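Chapter 4
Organizing First Aid in the Workplace
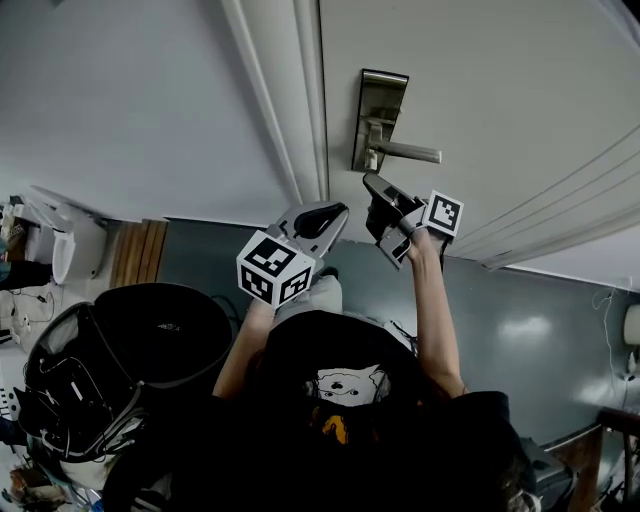 Learning objectives

After studying this chapter, the reader should be able to:
Explain the difference between a first aid assessment and a general risk assessment.
Decide how many trained first aiders a site needs on each shift.
Select and place first aid supplies according to the hazards present.
Set up a schedule for refresher training and keep records that support it.

4.1 Introduction

The earlier chapters dealt with the skills of the individual first aider: checking for response, calling for help, controlling bleeding, and caring for a person until emergency services arrive. Those skills are of limited use where no trained person is on duty, or where the trained person cannot find the supplies. This chapter turns to the arrangements an employer must make before an emergency happens.

The term "first aid arrangements" is used throughout to mean three connected matters: people, supplies, and information. A site may have a well-stocked cabinet and still be poorly prepared if new employees have never been told where it is. In the same way, a large number of certified employees gives little protection if all of them work the day shift.

4.2 The first aid assessment

A first aid assessment is a written review of the injuries and sudden illnesses that could reasonably occur at a site and of the help that would be needed in the first minutes. It draws on the general risk assessment but asks a narrower question. The general assessment considers how to prevent harm. The first aid assessment assumes that harm has occurred and considers what response is available.

The person carrying out the assessment should gather the following information:
The number of employees on site during each shift, including contractors and visitors.
The layout of the site, with walking times between work areas.
Injury records for past years, including minor injuries treated on site.
The expected arrival time of emergency medical services.
Any employees who work alone, travel, or work outside normal hours.

Walking times should be measured on foot. Distances taken from a floor plan do not show locked doors, stairs, or routes that are blocked during deliveries.

Case 4.1: The Wastbridge warehouse

Claeys operates a storage and packing site at Wastbridge with 400 employees on two shifts. In April, an employee on the evening shift cut his forearm on a metal strap. A coworker applied direct pressure at once, but it took nearly 8 minutes to bring a dressing to the packing line. The only stocked cabinet was in the main office, 695 feet away.

The site manager, Boris Mladenović, ordered a new first aid assessment. It found that most certified first aiders were office staff who left before the evening shift began. The company moved supplies to each packing line, trained additional evening employees, and added the location of the nearest cabinet to the shift briefing.

Questions raised by this case are taken up again in Section 4.5, where the cost of each measure is compared.

4.3 Deciding how many first aiders are needed

No single ratio suits every workplace. A small office and a small machine shop may employ the same number of people and have very different needs. Planners should begin with the minimum set by the rules that apply to the site and then adjust for hazard level, shift patterns, and the spread of the buildings.

Allowance must be made for absence. Vacations, sick leave, and off-site meetings all reduce the number of first aiders present. A plan that meets the minimum only when every certified employee is at work does not meet it in practice. Each first aider should have a named deputy on the same shift.

Selection also deserves care. Suitable candidates are able to leave their regular duties at short notice, communicate clearly, and are willing to take on the role. Employees should not be assigned to it against their wishes.

Key terms

First aid assessment: a written review of likely injuries and illnesses and of the response available.
Deputy first aider: a certified employee who takes over when the assigned first aider is absent.
Response time: the interval between the injury and the start of care by a trained person.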